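Le bureau vide, dernière coquetterie du travail moderne

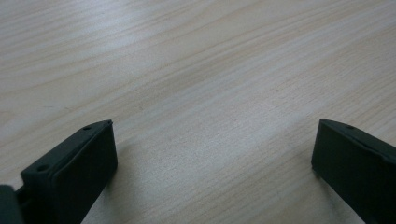 On m'a donc demandé, un jeudi, de « libérer ma surface ». La formule vient d'une formation de deux heures achetée par mon employeur à un cabinet nommé Itance, et elle signifie que je dois retirer de ma table les dictionnaires, les chemises cartonnées et la tasse. Le soir, il ne doit rien rester. Le matin non plus, d'ailleurs, sauf un ordinateur et de bonnes dispositions.

Je veux bien croire que certaines personnes réfléchissent mieux devant une table nue. Sandrine Bouvier, avec qui je partage la pièce depuis 5 ans, en fait partie, et elle travaille vite et bien. Mais elle rangeait déjà avant la formation, sans que quiconque lui ait projeté des diapositives. Qu'on prenne ses habitudes pour une méthode, et cette méthode pour une loi de l'esprit humain, voilà où je commence à tiquer.

L'animateur nous a parlé de « charge visuelle ». Il avait un chiffre : 39 minutes perdues chaque jour à chercher des papiers. J'ai demandé d'où il sortait. Une étude interne, m'a-t-on répondu, menée chez un client appelé Plukness, et qu'on ne pouvait pas communiquer. Mené par qui, ce travail, auprès de quels salariés, avec quelle définition du mot « chercher » ? Quand je fouille une pile et que j'y retrouve une note oubliée qui règle le dossier du jour, suis-je en train de perdre du temps ? Dans leur tableau, je suppose que oui.

Car les piles ont un ordre. Ce qui est en haut est récent, ce qui dépasse est urgent, ce qui est sous le dictionnaire peut attendre l'été. Cela ne se voit pas de l'extérieur, j'en conviens, et c'est sans doute le vrai reproche. Un bureau dégagé rassure celui qui passe dans le couloir. Il se photographie bien pour la plaquette de recrutement. Il permet aussi, accessoirement, d'asseoir n'importe qui à n'importe quelle place, et j'ai remarqué que la formation précédait de 4 semaines l'annonce des postes partagés. On nous avait parlé de sérénité, jamais de mètres carrés.

On me dira que le papier est mort et que le désordre est désormais sur nos écrans, où il ne gêne personne. J'ai vérifié le mien : 1 871 fichiers dans le dossier « Téléchargements », dont un bon nombre en double. Voilà un fatras que le cabinet n'a pas jugé utile d'évoquer. Il est pourtant bien plus pénible que mes chemises cartonnées, qui ont au moins la politesse de porter leur titre sur la tranche.

Mon ami Wichai Jaidee, traducteur, a essayé le bureau vide pendant un hiver entier. Il posait ses documents par terre. Il a fini par acheter une deuxième table, qu'il a aussitôt recouverte, et il trouve l'arrangement excellent.

Quant à moi, j'ai mis mes dictionnaires dans le caisson, sous clé, comme demandé. Je les ressors à neuf heures et je les range à dix-huit. Si Itance souhaite chronométrer l'opération, ma porte est ouverte.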